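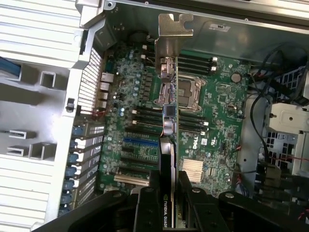 Photo: Laxdal workshop, 09/03/2019

Inside the office computers

We at Laxdal take old office computers apart and put the good parts to use again. On this page we show some of our work from the bench. The cases come to us from Ditex.

An NVIDIA Quadro card just over the expansion slots of a Dell board. The silver bracket is the part which is screwed to the back of the case.

On the same board the processor socket is empty. Please do not touch the inside of such a socket with your fingers, the contacts are very thin.

Black memory slots with white latches. We always open the latches fully before we put a module in.

The gallery has 17 pages. Next page: power supplies from Funau.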